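June 18, 2023
Posted by the course instructor

Week 3 handout: Automation at the packing table

Read this before the session and bring the job sheet you filled out last week. We will use the packing room at Rosport as our case all the way through. The company has shipped small goods since 1975, and for most of that time one person at one table did the whole job: fold the box, fill it, tape it, move it on.

The two-arm cell changes how that job is divided. The arms handle the carton. A person still looks after the tape, the supplies and anything that doesn't go as planned.
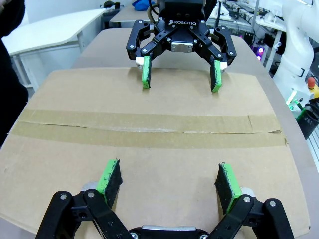 Start with the list of tasks, because a job title hides most of them. "Packer" at Rosport covered 3 kinds of work: handling, checking and fixing. Handling is the part people think of first. Checking means noticing a crushed corner or a flap that sits wrong. Fixing is whatever comes after that. When handling moves to a machine, the other two stay behind, and they take up more of the shift than they used to.

The pay scale at Rosport did not follow right away. Packers were graded on boxes per shift — 388 was the old target — and that number says little about someone who is watching a cell and clearing stops. The new grade starts in August. We will compare it with the one used at Havell, where the operators helped write the task list.

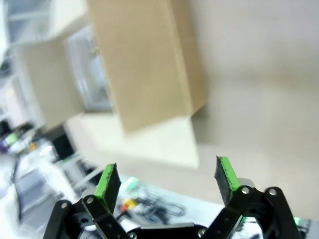

Open cartons are harder than closed ones. Flaps bend, and clear plastic reflects light, so this is where operators get called over most often. Several of them told us the calls themselves were fine but the waiting between calls was tiring. Put that in your notes under "attention." It does not show up in output figures.

The Steleck cell is planned for up to 1000 cartons a day. Ask who is standing there at the end of that day, and what they were trained to do.
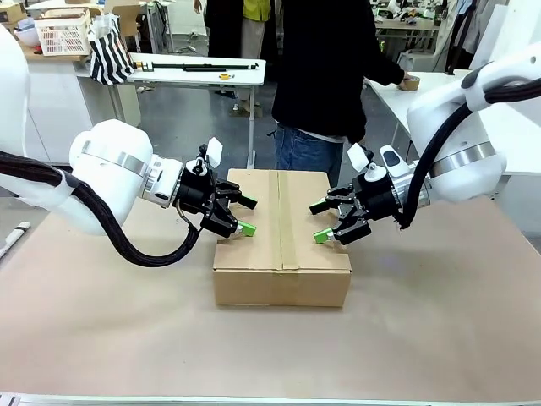

Fig. 3. Two arms at a taped carton, with a person at the tape table behind.

For discussion:

Which tasks on your own job sheet are handling, and which are checking or fixing?

Who decides when the arms stop? At Sakai any operator can do it without asking. At Rosport it went through the shift lead for the first month — then the rule was changed.

What should a new packer learn by hand before working next to the cell?

Write one page and hand it in at the start of the next session. Use your own workplace if you can.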